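메뉴 | 학과소개 | 프로젝트 | 자료실 | 게시판
프로젝트 > 학생 보고서 > 가정·공용 작업실 제작

가정용 작업대에서의 머그 걸이 작업 자동화
Plarnia 공용 작업실 제작 과제 결과 보고서
제출일: 2025년 2월 21일

1. 과제 개요
본 과제는 로봇팔로 머그를 집어 나무 머그 걸이에 거는 동작을 구현하고, 이를 일반 가정 수준의 공간에서 재현하는 것을 목표로 하였다. 제어 프로그램은 Hernent라는 이름으로 관리하였으며 11월에 초기 구조를 작성하였다. 초기 시험은 Lirkthorpe 작업실에서, 이후의 조정과 본시험은 가정 내 작업대에서 진행하였다.

머그 걸이를 대상으로 선정한 이유는 두 가지이다. 첫째, 손잡이 안쪽으로 가지가 들어가야 하므로 위치 오차와 자세 오차가 결과에 함께 반영된다. 둘째, 별도의 지그를 제작할 필요가 없다.

2. 시스템 구성
(1) 로봇팔과 2지 그리퍼
(2) 깊이 센서: 조절식 스탠드에 장착하여 작업대를 향하도록 설치
(3) 대상물: 소형 법랑 머그, 원형 받침의 목재 머그 걸이
(4) 제어용 PC: 궤적 생성 및 기록 저장

센서 스탠드는 상판 위에 세웠다. 초기에는 클램프 조임이 부족하여 각도가 조금씩 내려갔고, 이로 인해 좌표 변환값이 시험 도중 달라지는 문제가 있었다. 클램프를 다시 조이고 매 시험 시작 전에 기준점을 재측정하는 절차를 추가하였다.

3. 제어 방법
동작은 접근, 파지, 상승, 정렬, 삽입, 해제의 순서로 나누었다. 파지 위치는 머그의 테두리로 정하였다. 몸통을 잡는 방식도 검토하였으나 그리퍼가 가지와 간섭하는 경우가 많아 제외하였다. 정렬 단계에서는 깊이 영상에서 가지 끝점과 방향을 추정하고, 가지 끝에서 300 mm 떨어진 대기점을 먼저 경유한다. 대기점 이후의 이동 속도는 낮게 제한하였다.

가지 방향 추정에는 점군에 직선을 맞추는 방식을 사용하였다. 가지가 기둥과 만나는 부분의 점이 섞이면 추정 방향이 위로 치우치므로 기둥 주변의 점은 미리 제거하였다. 받침은 검은색이어서 깊이값 누락이 잦았으나 삽입 위치 계산에는 사용하지 않으므로 별도로 보정하지 않았다.

4. 시험 조건
본시험은 총 300회 실시하였다. 머그의 초기 위치는 매회 변경하였고 머그 걸이는 상판 중앙 부근에 두었다. 조명은 실내등만 사용하였다. 케이블은 팔의 아랫면을 따라 배선하고 손목 회전에 필요한 여유 길이를 남겼다.
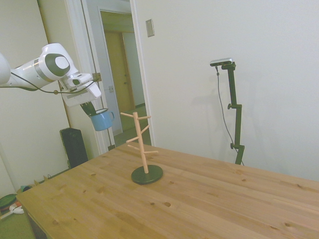
그림 1. 테두리를 파지한 머그와 작업대 위의 머그 걸이, 깊이 센서 스탠드(우측)

5. 결과 및 고찰
300회 중 삽입 후 해제까지 완료된 시험은 148회였다. 실패는 정렬 단계에서 손잡이 방향이 어긋난 경우가 가장 많았고, 파지 중 테두리가 미끄러져 머그가 기울어진 경우가 그다음이었다. 후자는 손가락 안쪽에 얇은 고무판을 붙인 뒤 감소하였으나 접착면이 밀려 한 차례 교체하였다.

위쪽 가지는 아래쪽 가지보다 성공률이 높았다. 아래쪽에서는 그리퍼 하우징과 다른 가지 사이의 여유가 작아 접근 각도가 제한된다. 현재 궤적 생성기는 하우징을 단순 직육면체로 처리하므로 실제로 통과 가능한 경로도 일부 배제된다.

6. 향후 계획
파지 직후 손잡이 방향을 다시 측정하는 단계를 추가하고, 하우징 충돌 모델을 세분화할 예정이다. 좌표 보정 절차는 현재 수동이며 기준 표식을 이용한 자동 보정으로 교체한다. 시험 기록과 설정 파일은 Plarnia 작업실 공용 저장소의 Hernent 폴더에 보관하였다.

문의: Plarnia 공용 작업실 | 이용안내 | 맨 위로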